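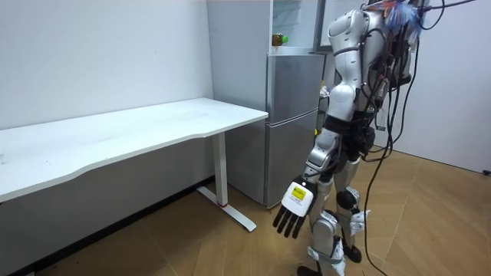 4. Adding and sorting a fiction series

This section covers thrillers, crime novels and other fiction that runs over several books. Single novels are dealt with in section 3. You will need a Zider reader that has been through first start-up, and an account with at least one book on it.

Zider treats a series as a shelf of its own. Each book keeps its own bookmarks and notes, but the shelf remembers which book you are on and opens the next one when you finish.

4.1 Creating the series shelf

1. From the home page, press Library, then Shelves.
2. Press New shelf and choose Series. Do not choose Collection, as a collection has no reading order and cannot be changed into a series later.
3. Type the name of the series. If the books are known by the name of the main character, use that. The rest of this section uses the Pismont novels by Rostislav Lukáč.
4. Press Save. The new shelf appears at the bottom of the list with a grey spine.

Note: Shelf names can have up to 80 characters, including spaces. Longer names are shortened on the home page but shown in full on the shelf itself.

4.2 Adding books to the shelf

1. Open the shelf and press Add.
2. Tick each book you want. Books already on another series shelf are shown in italics. Ticking one of these moves it; it does not make a copy.
3. Press Done.
4. Wait for the spines to change from grey to colour. A long novel may take a minute or two while the reader builds its index.

A shelf holds up to 69 books. Few readers will reach this with a single author, but shared crime lines with several writers can run past it. In that case make a second shelf and link the two under Shelf settings, Continues on.

Caution: Do not switch the reader off while spines are still grey. The books are safe, but the index will have to be built again from the beginning.
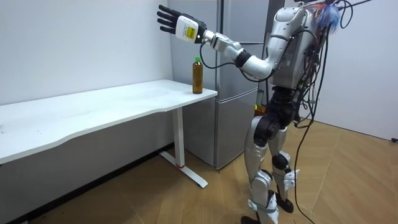

Fig. 2. Robot with one arm raised over a white desk.

4.3 Setting the reading order

Zider offers three orders.

Published: by date of first publication. This is the standard setting.
Story: by when the events take place. Use this where the author has gone back and written earlier cases.
Own: any order you like.

To change the order:

1. Open the shelf and press the menu button at the top right.
2. Press Reading order and choose one of the three.
3. For Own, press and hold a spine, then slide it left or right. Let go when the gap opens.
4. Press Save.

The Pismont novels are a good case for trying both of the first two. The fourth book, The Jenkins Debt, is set before the first, and opens with Pismont still in uniform. In Published order it comes after the prison trilogy. In Story order it moves to the front, and gives away who sent the letter in book two. Anyone coming to the series fresh should leave the setting on Published.
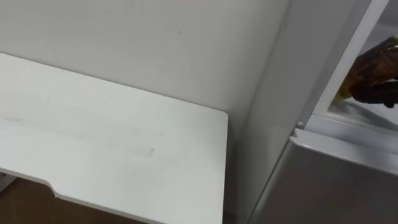

Short stories are handled in the same way, with one difference. A story of fewer than 17 pages is placed between the novels as a thin spine and is skipped when the reader moves on by itself. To have stories included, go to Shelf settings and turn on Read short pieces.

Note: Story order depends on details sent in by the publisher. Where these are missing, the book stays in its Published place and a small question mark is shown on the spine. You can drag it to the right place by hand, but the shelf will then switch to Own.

4.4 Hiding blurbs and previews

The blurb for a later book in a series often says who survived the earlier one. Zider can hide it until you get there.

1. Open Shelf settings.
2. Turn on Hide ahead.
3. Choose what is to be hidden: blurbs, chapter titles, cover pictures, or all of these.
4. Press Save.

Hidden items come back as soon as you open the first page of the book they belong to. Opening a book by accident counts. To hide it again, press and hold the spine and choose Mark as unread.

Many thrillers end with the first chapter of the next book. With Hide ahead turned on, the reader stops at the last page of the novel proper and asks whether you want to go on. Older Ultenico editions do not mark where the novel ends, so the question will not appear in these and the preview follows straight on.

4.5 Keeping notes on characters

1. Press and hold any name in the text.
2. Press Add to cast list.
3. Type a note of up to 500 characters, or leave it blank.
4. Press Save.

The cast list belongs to the shelf and not to the book, so a note made in the first novel can be read in the last. If a character goes by more than one name, open the entry and press Also known as. False names are common in spy fiction, and one entry can hold several.

Caution: Deleting a shelf deletes its cast list. Save a copy first under Shelf settings, Export notes.

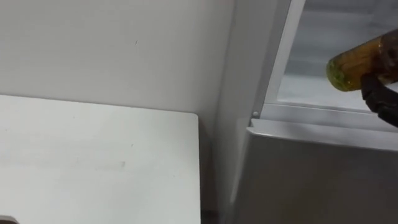 4.6 If something goes wrong

The next book does not open at the end of the last. Check that Move on by itself is turned on under Shelf settings. Check also that the next book has been downloaded; a spine with a dotted outline has not.

A book appears twice. You have two editions. Press and hold the one you do not want and choose Remove from shelf. It stays in your library.

The order has gone back to Published. This happens when the shelf is restored from a backup made before the order was changed. Set it again as in 4.3.

A character note is missing. Look under the other spellings of the name. Accented letters are sorted after plain ones, so Lukáč comes below Lukas in the list.

For books borrowed from a public library, go to section 5.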